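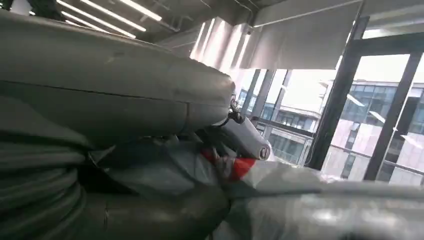
Figure 4.1 Gray arm housing with ribbed cable sleeve.

Chapter 4
Mutual Aid and City Politics in Fekley

Chapter 3 followed the families who moved to Fekley for work in the rail yards. This chapter looks at what they built once they were there. Most settled in Stotell, the district east of the yards, where landlords would rent to Black and Chinese families. Banks seldom lent in Stotell, and the city paved its streets last. Residents responded by forming mutual aid societies, which paid for funerals, lent small sums and later ran candidates for the city council.

The largest society met above the Jiang grocery on Illier Street. It had 200 members in its second year and 1,000 at its peak. Dues were collected in person, and the account books that survive are our best record of who lived in the district. 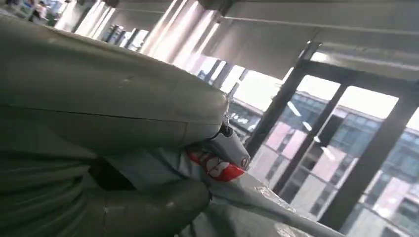
Fekley had no written law dividing its neighborhoods. The division was kept up by deed restrictions, loan maps and habit, and it followed Illier Street from one end of town to the other. On a map the street looks like the thin dark seam running lengthwise in Figure 4.2, a line where two separately made pieces meet. People crossed it daily to work and to shop. Few were able to cross it to live, and a family that tried could expect a lawsuit — or worse.

As you read, keep two questions in mind. Why did groups founded to bury the dead turn to elections? And why did the council take 14 years to seat a member from Stotell?
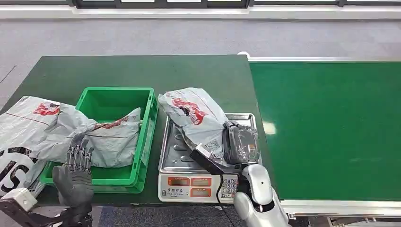

4.1 The Burial Societies

The first society was founded in December, after a boiler accident at the yards. It began with 100 members, each of whom paid a weekly fee. The money covered a coffin, a plot and a meal for the mourners.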